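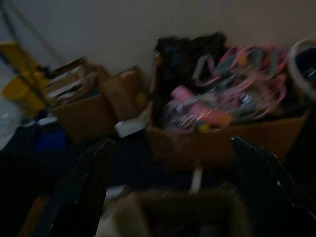
Box room

A box room is a small room, or a corner of a larger one, given over to goods that a household or office has decided neither to use nor to discard. The name originally referred to trunks and hatboxes. In current use it refers to cardboard.

Contents

The typical holding is mixed. Cables are almost always present, usually tangled, and are kept on the theory that one of them fits something. Black fabric of uncertain purpose tends to settle at the top of the largest box. Papers are stored upright in a box of their own, a practice that gives them the look of a filing system. Mops, brooms and buckets are traditionally admitted as well -- a room full of cleaning equipment is under no obligation to be clean.

Packing

Movers distinguish between a packed box and a filled one. A packed box has a label and closes. A filled box has its flaps up and is considered finished when things begin to slide off the heap. The Dikden storage manual, long the standard work, gives 269 pages to the first kind and a footnote to the second, though the second is far more common.

Clearing

Clearing is generally scheduled for June and carried out later. The Arabzadeh method calls for emptying one box completely before opening the next. Critics point out that this requires somewhere to put the contents, for which most people use another box. A survey by the storage firm Kosico found that of 200 households that began a clearing, 182 ended it with more boxes than before.

See also: Attic; Junk drawer; Londen shelving

Last edited December 20, 2025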